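Workshop > Interviews > Grippers

Search articles

Urmila Goel had been comparing grippers at Prirnesar since November, and when I asked which one she liked best she laughed and poured us both more coffee. "Oh, it depends what you hand it," she said. "A cube is kind to everybody. Give it a star or a heart and you find out where the fingers really want to go."

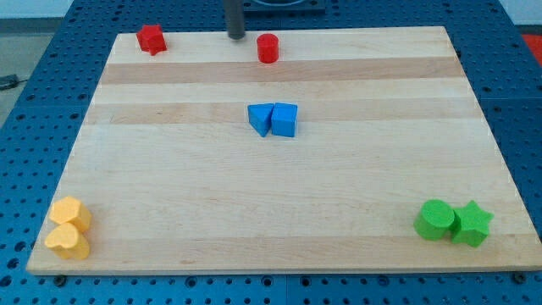
She gives each gripper 200 picks before she'll let herself have an opinion - and she has plenty of those. The Boonyarit is her favorite for round shapes, while her colleague Flynn Halliday still swears by the older Ellby. "Flynn and I have argued over it through a good many lunches," she told me, "and I expect we'll argue tomorrow, too."

4 comments | 1141 shares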